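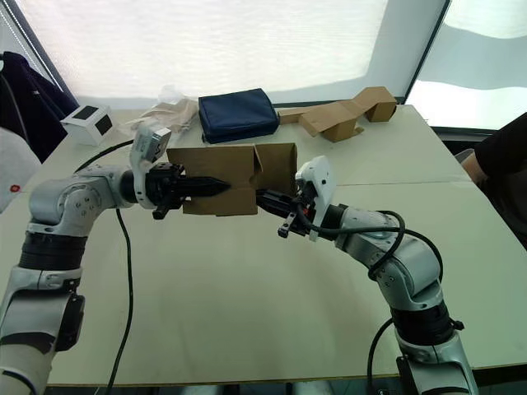 About Ultov

Hi, and thanks for clicking through to the page most people skip. I started Ultov because I was tired of watching good packing jobs get written up as forty-page spec sheets that no machine could follow. I'd spent years on a packing floor before that, and I could fold a carton half asleep. Writing down how I did it was another matter (try it some time, it's miserable). So we show the robot with our own hands, over and over, and let it learn from that.

What we do

We teach two-armed robots to handle packaging. Cartons mostly, then pouches, bags and all the floppy stuff that goes inside them. Someone on our team drives both arms by remote control, the robot records what its cameras see and how its joints move, and a run like that becomes one demonstration. Stack up enough of them and you can train a model that does the job on its own. Our customers are small and mid-sized shippers who change box sizes every other week and can't rebuild a line each time.

Cardboard is our first love, and I will talk about it for as long as you let me! It creases where you don't want it to, it springs back, and two cartons from the same bundle never behave quite alike. Squeeze too lightly and the box slides off, squeeze too hard and you've put a dent in somebody's order.

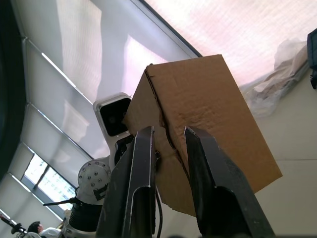
You learn a lot about your own hands doing this work. When I fold a box I push with the heel of my palm, tuck with a thumb, and catch the far side with my knee if I'm in a hurry. Two flat fingers per arm is a much smaller vocabulary, so every new operator spends the first few days finding moves that suit the robot. Some of the best tricks we use came from people who had never touched a carton line before they came to us.

How a project goes

You send us your boxes. Real ones please, from your own stock, scuffed corners and all. We set them out on the table and play around for a day or so until we agree on what "done" means. Flaps up? Flaps down? Which way should the carton face when it's handed on? Then we record. A first batch is 100 demonstrations, and we go through every one of them afterward and throw out anything we wouldn't want copied. For our longest job so far, a mailer box for a bath products company, we kept 397.

We do keep the fumbles where the operator recovers nicely. A grip that slips and gets fixed is worth having, and a robot that has only ever been shown perfect folds gets pretty lost the first time a flap pops open.
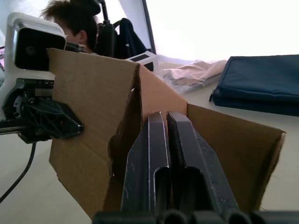

Sessions run 60 minutes at most, then we swap operators. Remote driving looks relaxing and it isn't. Your shoulders creep up, you start rushing the last flap, and the recordings get sloppy in a way you only notice when you play them back. I made that a rule after reviewing a whole Monday of my own work and deleting most of it.

We also leave the table a bit lived in. Customers sometimes ask if we want a spotless white bench, and I always say no thanks. Your packing area has bags and pouches and odd bits of cardboard on it, so the robot may as well get used to them from the start. Same goes for light. Bright mornings by the window, gray afternoons, we record in all of it.

Where we came from

Ultov began as a side project at Natby, a packaging supplier where I ran the sample room. They let me use a corner after hours and nearly 2 years went by before I admitted it was a company. Natby is still a customer, and still the first place I call when I need a pile of odd-sized blanks.

Our recording software is called Pakzad. We wrote it ourselves after trying to get by with a folder of scripts, and it lines up every camera with both arms so that you can scrub through a fold and see it from the head and from either wrist. The wrist views settle a lot of arguments. From up top a grip can look fine, and then you check the wrist and there's only a sliver of flap between the fingers.

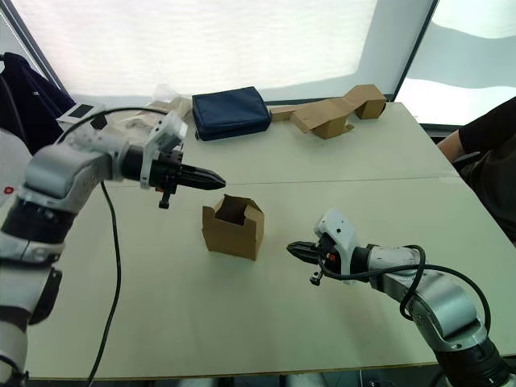

Tilo is the newer thing, a training course for companies that would like to record their own demonstrations. You come to us for the basics, drive the arms, fold a frankly silly number of boxes, and go home with a checklist and somebody to call when it all goes sideways. No robotics background needed. If you've packed orders for a living, you're ahead of most engineers I've taught.

Come and see us

We like visitors, and we like them even more when they bring a box that's giving them trouble. Use the contact form and tell us what you pack, how often it changes, and what size cartons you use. Mornings are best, before the afternoon sessions get going.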